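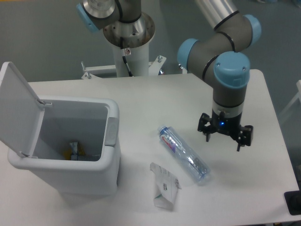 Call for participants: teach our robot arms to tidy up

Have you ever wanted to drive a robot? The Skondow project at Cledell is looking for people to guide our arms through everyday clean-up jobs, starting with sorting rubbish off a table. Bottles, crushed cartons, a bin with a flip-up lid. It's the sort of thing you do at home without a thought, and it's a surprisingly absorbing puzzle when your fingers are a two-finger gripper!

What you'll do

You'll sit at the control station and steer the arm with a pair of hand controllers, picking up one item at a time and dropping it in the bin. Some tasks are done the other way, with your hand on the arm itself, moving it through the motion. We record each go and use it to train the robot, so your own style of doing things is exactly what we're after. Fumbles are fine. Tell the operator and start again.

Sessions run for 2 hours, with a break in the middle (tea and biscuits, decent ones). We ask everyone to come to 6 sessions, and you'll get quicker at it than you expect.

Who can apply

Anyone 18 or over who can sit comfortably and use both hands. Left-handers very welcome, we're short of you. No programming or gaming experience needed. Glasses are no problem.

What you get

$200 once your sessions are finished, plus parking. Usha Pinto and Magdy Shawky run the practice session and will stay with you until you feel at home on the controls.

How to join

Ask for Olga Requena at the Cledell front desk, or leave your name and phone number there with the times that suit you. Morning and evening spots are open through to December.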